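业余联赛新赛季赞助落定,八支球队重新上路

好消息憋了好几周,今天终于可以写进通讯里了!下赛季我们的业余足球联赛有了新的冠名伙伴:Plelloline。协议签的是两个赛季,文本已经由双方签字,复印件放在联赛办公室,哪支球队想看都可以来翻,提前打个电话就行。

先说大家最关心的钱怎么用。去年十二月的领队会上,场地费吵得最久,几支队伍说得很直接:再涨一次,他们就凑不齐人了。所以这次赞助款的第一笔先拿去付场地,下赛季每队的报名费降到700元,和上赛季相比轻松不少。第二笔用来付裁判的津贴和路费。以前裁判的钱常常拖到月底才结,现在改成赛后一周内到账,跑得远的几位裁判听说以后高兴坏了,有人当场就问能不能多排几场。

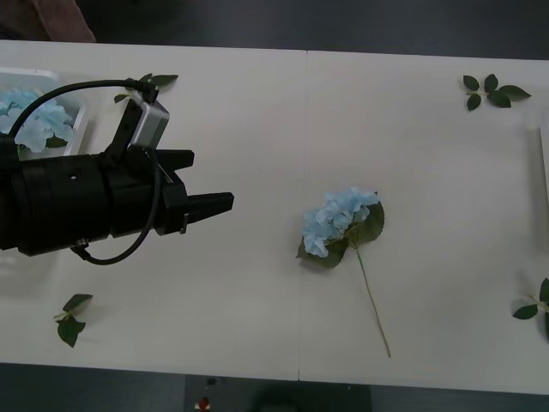

剩下的部分留给青少年组。我们一直想办一个十六岁以下的小型赛事,场地小一点,时间短一点,让孩子们多碰球。以前总是卡在没有合适的球门和训练服上,这回器材由Grillby负责供应,球门、标志盘、训练背心都列进了清单,等学校那边的场地重新开放就送过来。家里有孩子想踢的,先把名字报给自己所在球队的领队,我们统一汇总。

赛制也有变化,而且是我个人特别期待的变化!八支球队还是打主客场双循环,但排名前四的球队会再打一轮附加赛,决赛放在中立场地。上赛季最后三轮,中游的几支队伍已经没什么可争的了,有的比赛连替补都凑不满;现在第四名和第六名之间只要差几分,到最后一轮都还有得看。Zariņš队的朋友应该最有感触,他们上赛季正好排在第五,最后一场补时阶段打中横梁,那个声音我在看台另一头都听见了。

附加赛的规则草案已经发到各队邮箱,重点有这么几条:半决赛单场定胜负,常规赛名次高的一方享有主场;九十分钟打平直接罚点球,不打加时;常规赛累积的黄牌在附加赛开始前清零,红牌停赛照旧执行。Getum队提了一个意见,希望半决赛允许多换两个人,我觉得很有道理,业余球员平时都要上班,体力跟职业球员没法比。这一条还在讨论,有想法的队伍请直接回复那封邮件。
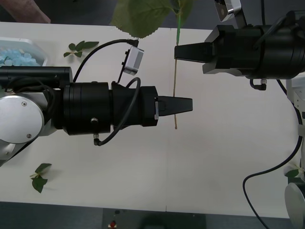
白色桌面上方,两只机械臂相对,中间立着一根细细的植物茎。

什么时候开赛,目前还定不下来。本期通讯发出的时间是2020年5月9日,球场还没有恢复对外预订,我们也不想先公布一个日期再一次次往后推。现在的打算是,场地方一通知开放,就给各队留足约16天的恢复训练时间,然后再踢第一轮。赛程表已经排好了两个版本,一个是完整双循环,一个是时间不够时用的单循环,两个版本里都保留附加赛。

恢复训练这段时间,请各队多留意老队员的身体。停了这么久,上来就打对抗,大腿后侧最容易出问题。我自己前几天在楼下空地慢跑加变速,跑了没多久就喘得不行,第二天下楼梯都要扶着栏杆(笑归笑,真的要慢慢来)。有几支队伍已经在群里打卡做核心训练了,每天晚上都有人发视频,动作标不标准另说,气氛实在太好了,看得人手脚发痒!

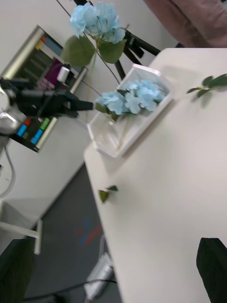 球衣方面,各队的主客场颜色需要重新登记一次。冠名标志会印在右臂的袖子上,尺寸不大,胸前的位置仍然留给各队自己的赞助商,这一点在谈判的时候我们坚持了很久,对方也爽快地答应了。旧球衣可以继续穿,袖标会以热转印贴的形式发给大家,自己在家用熨斗就能贴。守门员的球衣颜色请避开裁判的黄色,上赛季有两场比赛临时借背心,场面有点混乱。

登记表里还新增了一栏紧急联系人,请每位球员都填上。转会登记和往年一样,第一轮开打之前都可以办,赛季中途只在两个循环之间开放一次。单循环版本如果启用,中途就不再开放,想补人的球队要早点打算。

最后征集一下决赛用球的颜色和奖杯上的刻字。旧奖杯底座已经刻满了,今年要加一层新的底座,写队名还是写队名加赛季,两种方案都有人支持。把你喜欢的那种发给我们,球队、球迷、家属都可以参加,下一期通讯里公布结果。

联赛通讯编辑部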